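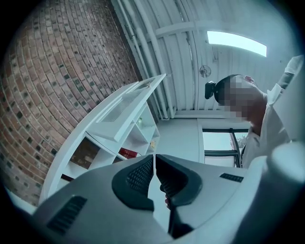
Anisa Tambunan would like it known that she did not come to Fuvard for silence. She came for a nap. The retreat house had beds, three meals a day and no cell signal, and the word "prayer" in the brochure seemed like something she could work around.

She lasted until the second evening, when the bell rang for what the house calls Listen. Guests sit in the chapel for 56 minutes with no music, no reading and no leader. Why 56 is a matter of dispute. The official version is that the founders wanted an hour and supper wanted four minutes of it.

"I prayed for the first two," she told me. "After that I planned a kitchen."

I have a good deal of sympathy. I was raised in a church where a pause of more than a breath meant the organist had lost her place. We talked to God the way you talk to an uncle who is hard of hearing - loudly, and with a lot of repetition. That he might want a word in did not come up.

The psalmist tells us to be still. Elijah stood through wind, earthquake and fire before he got to the small voice, and I notice that none of these happened in a room with a radiator like Fuvard's, which knocks. By my third sitting I had forgiven the radiator and begun to resent a man in corduroy who breathed through his nose. I had driven 468 miles to get closer to the Lord and was spending my evening on a stranger's sinuses. 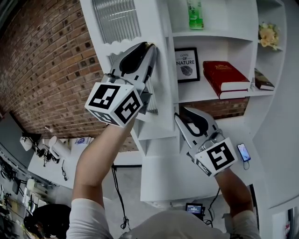

FAITH & PRACTICE

Veronika Sipos has sat in that chapel most evenings for years, and she does not pretend it gets easy. Some nights she has a strong sense of being kept company. Other nights she has a sore hip. She goes either way, and she declines to rank them.

"People want to know what they'll hear," she said. "I tell them they'll hear themselves first, and it goes on for a while."

My own went on through Thessalonians, an unpaid parking ticket and a quarrel with my brother from a June long ago, in which I had always been right. Somewhere near the end of the fourth sitting I was a little less right. I would not call it a voice. I wrote to him when I got home, though, and he wrote back to ask if I was ill.

Tambunan has booked again for the fall. She has also finished the kitchen, in her head, and says the sink is going under the window.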